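2022-07-29, sim bench, bowl-on-plate set

OK, so we're back on the tableware episodes. The Vullthorpe scene pack finally loads without eating all the memory (hooray!), and I spent the morning swapping textures and getting the reset script to stop dropping things through the tabletop. It was a sign error in the spawn height, mine, from last week. Fixed and pushed.

Recorded 30 teleop episodes before lunch and kept 14. Most of the rejects were me being clumsy with the Lekix controller, which still drifts left if you rest your thumb on it. The others I threw out for bad starts, where the arm was already moving when logging kicked in. Please, if you record next, wait for the beep!

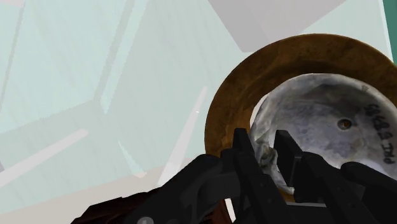 Labeling is going to be the slow part again. The rule we had was "one object, one mask," and that falls over as soon as things are stacked, so I've started giving the container its own mask and a parent field. Nwachukwu's exporter reads the parent field fine, Batex's viewer ignores it (it doesn't crash, at least). With the wrist view you also get a lot of self-occlusion: the grey bowl sits inside the brown plate and the black fingertips cover part of it, so I'm masking the gripper first and only labeling what's left showing. I went back and forth on whether to fill in the hidden bits of the rim and decided no. If we want full shapes later we can render them, it's a simulator after all.

Also, the scanned textures have marks on them. The bowl has a little hole near the middle and some dark writing up the side, part of which looks like PMI, and I don't want the policy hanging on to that as a landmark. Plan is to make 2 more texture variants with the writing painted out and mix all 3 evenly.

Still to do: redo the grasp labels on the early episodes (I was tagging "closed" way too soon), ask about disk space, and find out why the depth channel from the November export is in different units. Training run can wait until Monday, I'd like clean labels first.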